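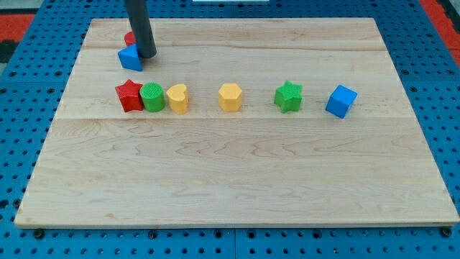 Figure 3. Shape blocks in a row on a wooden board.

4.2 Stage neutralization after service vehicle incidents

We coded 58 rally-raid stages for any stoppage caused by a service vehicle, as distinct from a competing car. Regula Sutter and Aled Howells coded each stage separately, and disagreements went to a third reader. Stoppages on liaison sections were left out. At the Brokdale event, two stages were shortened and one was canceled before the first motorcycle left. Median delay was longer where the road book gave no alternate route (Table 2).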